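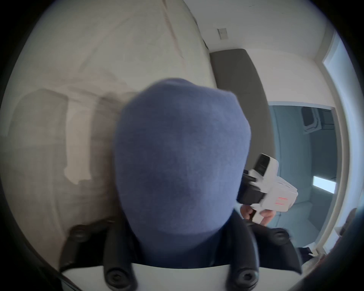 Gevero Furnished Housing – Bedroom Standards Meeting
Minutes

Last updated: Oct 8, 2019
Reading time: 6 min

1. Minutes of the previous meeting

Accepted with one correction. Under item 4, "twin sheet" should read "twin XL sheet." The part number was correct as printed.

2. Bed linen: stock

The linen ledger for the Dristura building shows 1,946 pieces. The shelf count came to 1,896. The ledger does not separate pieces at the laundry from pieces in the building, so the two figures cannot be compared directly. It was agreed to add a column for pieces out on the day of the count and to repeat the count with the new column in place. No pieces will be written off before then.

The question of whether pillowcases count singly or in pairs came up again. They count singly. The February sheet used pairs and should not be used as a baseline.

3. Bed linen: color and fit

The beige sheets stay as the standard for the guest bedrooms. White was proposed a second time and not taken up. Mixed sets are a larger problem than the color itself: sheets from the first and second Woldemariam deliveries are a close match when new and less close after repeated washing. Sets are to be kept together by delivery and marked on the inside of the hem with laundry pen. One line for the first delivery, two for the second.

Fit was discussed at length. Corners pull off on the thicker mattresses when the bed is made from the foot end. The written procedure is changed as follows:

– Strip the bed completely. Do not make up over the old sheet.
– Seat both corners at the headboard end first, starting with the corner by the wall.
– Tuck the sheet down between the mattress and the headboard by hand.
– Seat the foot corners, then pull out folds toward the near side.
– Light creasing is acceptable. Loose corners are not.

Ironing on the bed was raised and rejected. The travel steamer may be used if the room has a free outlet and the mattress protector is on.

4. Knitted items

Knits do not go in the same bag as sheets. Fuzzy yarns leave lint on the flat linen, and the dark blues are the worst for it. From now on each knitted piece goes into its own mesh bag, is washed cold, and is dried flat. It is not to be hung from the bed or a door, as this stretches the fabric.

Anything knitted that is left on a bed at turnover is treated as the resident's property until checked against the room list. If it is on the list, it goes back on the bed after the sheet is done. If it is not, it is bagged and labeled with the room number and held at the desk.

The shelf depth for knits in the linen closet was queried. The current shelf takes two layers. A third layer flattens the bottom one and should be avoided.

5. Headboards and wall outlets

The upholstered headboards are now in all rooms on the second floor of Dristura. Grey was chosen over the tan sample after the spot test, in which the tan showed water rings. Vacuuming with the soft brush is enough for regular care. Foam cleaner is held for stains and must be tried on the back lower edge first.

Bed position was the main point. With the long side of the bed against the wall, the double outlet beside the headboard remains above mattress level and can be reached across the bed. The sockets stay usable, but a cord plugged in there will lie on the sheet. Two options were put forward: leave the bed where it is and supply a short lamp cord, or move the bed out from the wall and lose floor space on the door side.
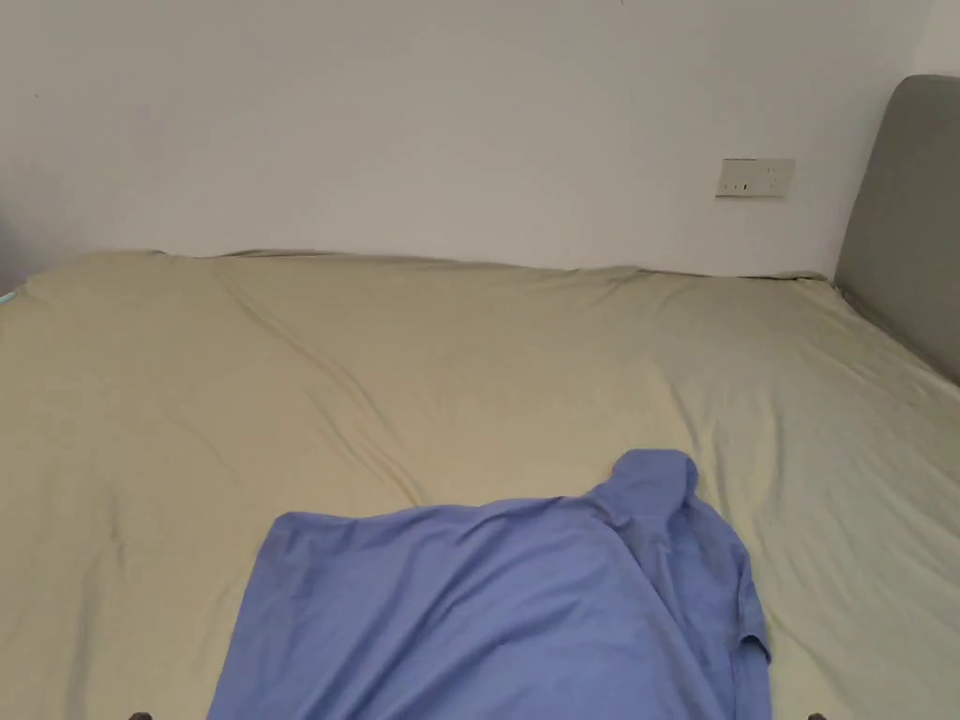 Plelumberg objected to the second option in a written comment, stating that the bed frames had been specified for a wall position and that the wall-side legs were delivered without floor pads. If the beds are moved, the pads have to be ordered first, and the delivery time for them is longer than the work itself. Plelumberg also asked that any clip or cable channel be fixed to the wall and not to the headboard, as staples or screws through the fabric end the cover on that part.

The comment was accepted on both points. The beds stay against the wall for now. Cable channels will be tried in one room, run along the wall below mattress height. Extension blocks are not to be placed on or under the bedding. The wall plates are to be checked for looseness when the sheets are changed – a plate that moves under light pressure is reported the same day.

6. Replacement cost

The quoted price for a replacement headboard, with cover and brackets, is $749. A cover alone can be ordered, but the quote does not state a price for it. A revised quote is to be requested, with the cover, the brackets and freight as separate lines. Repairs to the existing covers go ahead without waiting for it.

7. Walls

Scuffing was reported at mattress height where the beds meet the wall. Wipe with a damp cloth only. The eraser sponges leave shiny patches on the white paint and are withdrawn from the carts. Touch-up paint is in the basement cabinet, top shelf; the can with the dented lid is the older mix and should be used in closets only.

8. Actions

– Repeat the linen count with the added column. Open.
– Mark hems by delivery. Started on the second floor.
– Order mesh bags, medium size. Open.
– Fit cable channel in one trial room. Open.
– Request revised headboard quote. Open.
– Replace the bed-making sheet inside the linen closet door. Done.

9. Other business

The key for the linen closet sticks when turned left. Graphite, no oil.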